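An evening with two small arms

February 8, 2018

The Plendell workshop sits at the back of a building I had driven past for years without giving it a thought. It opened its doors to visitors this week, and I was lucky enough to get nearly an hour of conversation with the engineer who runs the Ilum project there.

"People come in expecting something huge," she told me, pouring us both some tea. "Then they see the arms and they say, oh, they're cute! I don't mind that at all."

She spent eight years in packaging before this, and she still talks about boxes with real affection. What she wants now is a pair of arms that can tidy up the ordinary clutter of a home — the clocks and cloths and little cases that end up everywhere.
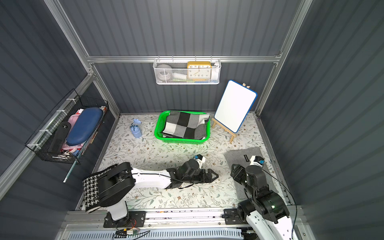 The two arms at their workspace, with baskets on the walls and a green one on the mat.

"Cloth is the hard one," she said. "A clock stays the same shape when you pick it up. A cloth is a new thing every time you touch it." I told her my linen closet would agree, and she laughed and said hers was worse.

The demonstration drew 26 visitors, many of them children, and she took their questions as seriously as mine. One boy wanted to know if the arms ever got tired. "The motors get warm," she answered, "so we give them a rest, same as you."

I asked when she thought something like Ilum might turn up in a regular kitchen. She took a while with that one. "I'd like it to be soon, but I've been wrong before," she said. "Ask me again in October, when we have people in for the next open evening."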